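Nukgate Social Club – minutes, Sunday, March 1, 2020

Gift packing
Great start! The round table with the pink-and-white checked cloth suits us well, and all were keen to keep it for the autumn stall.

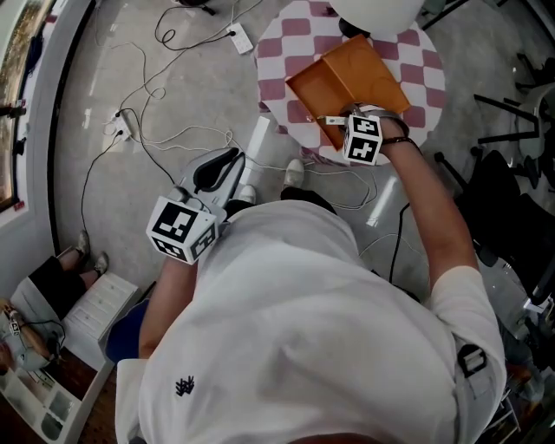

Orange-brown tray on the round table

January minutes accepted. Up to 70 gift boxes to be packed for the Ranjbar fair – a lovely number for a club our size. Orange boxes with hinged lids are the favourite.

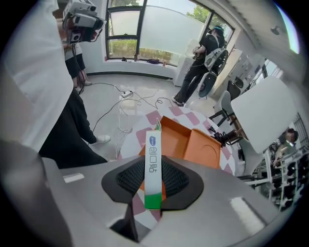

Agreed to order 18 more in the same colour from Flurine. Ribbon held over to next meeting.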